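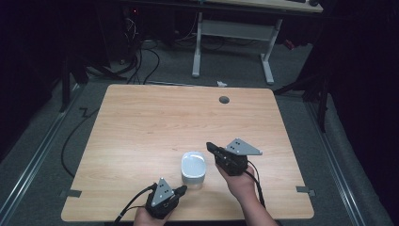
Oak veneer is a thin sheet of oak, usually 0.5 to 3 millimeters thick, bonded to a core of particleboard, fiberboard or plywood. It is used for tabletops, doors, wall panels and cabinet fronts. Both white oak and red oak are cut for veneer. White oak has longer rays and a browner tone, while red oak is coarser and has open pores that take up more finish.

Cutting

Logs are debarked, sawn lengthwise into flitches and heated in water or steam before slicing. The heating period depends on species and thickness and may last several days. Three methods are common. Plain slicing produces the arched figure known as cathedral grain. Quarter slicing, in which the knife meets the growth rings at close to a right angle, produces straight grain and exposes the rays as pale flakes. Rift cutting is made at an angle of 15 degrees or more to the rays and reduces the flake.

Sheets are kept in the order in which they leave the knife. They are dried to a moisture content of 8 to 12 percent, clipped and bundled.

Matching

In book matching, every second sheet is turned over, so that adjoining sheets mirror each other. The two faces of a sheet reflect light differently, and a book-matched panel may show alternating light and dark strips after staining. Slip matching avoids this effect but can make the grain appear to lean.

Production at Oveldale

The Coppens mill at Oveldale began slicing oak under Gerrit Kuipers, who had earlier managed a sawmill at Onderdale. Its first slicer handled flitches up to 422 centimeters long. At its peak the mill employed 34 people and shipped around 2,000 bundles a year, most of them to furniture makers in Sturley. The Onderdale yard continued to supply logs until the slicing line closed.

Finishing and care

Oak contains tannins, which react with iron in the presence of moisture and leave blue-black stains. Steel wool is therefore avoided before water-based finishes are applied. Stains of this type can be treated with a dilute oxalic acid solution, followed by rinsing. Veneer thinner than 0.6 millimeters is easily sanded through, particularly at edges and rounded corners.

See also: Flitch; Parquetry; Quarter sawing; Wood finishing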